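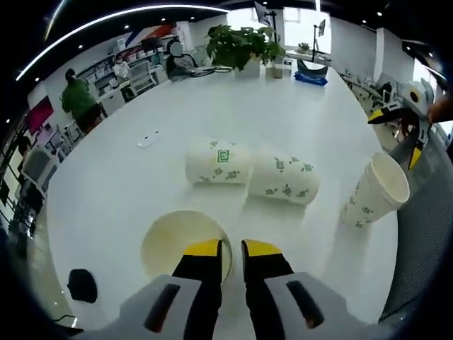 ## 3.2 Order timing and gift category

The order log covers 1,971 gift deliveries placed through the Karov storefront and fulfilled from two depots, Gavano and Berov. Each record holds the time of purchase, the requested delivery day, the product category and the text of the card, if one was added. Orders later cancelled by the buyer were dropped before coding. Repeat orders from the same account were kept, as many buyers send to more than one person.

Categories were assigned from the product title alone. Soft toys, cut flowers, confectionery and mixed hampers each received a separate code; a soft toy sold with chocolates was coded as a hamper. Where the title was unclear - mostly seasonal bundles - the depot packing list was used in its place.

Buyers living in a different town from the recipient ordered earlier than local buyers and chose soft toys more often. The difference in timing held at both depots. The difference in category was clear at Gavano but weak at Berov, where the range of soft toys was narrower and several lines sold out before the holiday. We therefore report the Berov category results separately and do not pool them. 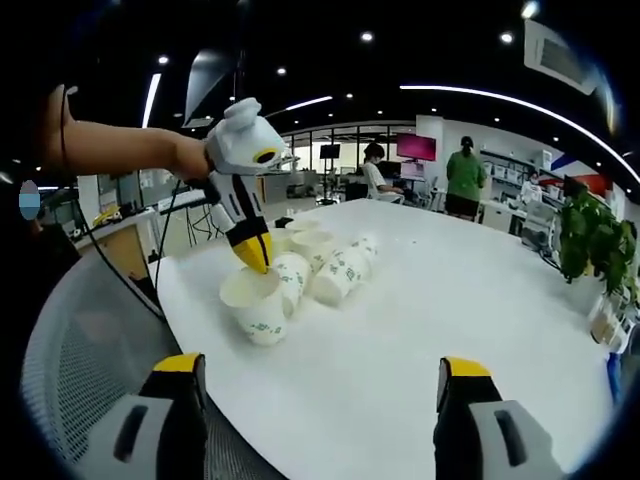

*Figure 4. Handheld gripper with its fingertips in the mouth of an upright paper cup, one of six on a white table.*

Card text was present in nearly 400 orders. Messages were read by two coders and marked as romantic, family or general. Disagreement was settled by discussion, and 37 messages that remained unclear were left out of the analysis. Romantic messages went mainly with flowers, while family messages were spread more evenly across the categories. The Latuheru scale of gift intimacy was not applied to the cards, as most are too short to score on its second part.

Sunday deliveries need a separate note. Only Gavano offered them, at a surcharge, and the buyers who paid it tended to order late. Removing these records shortens the gap in order timing between local and distant buyers but does not change its direction.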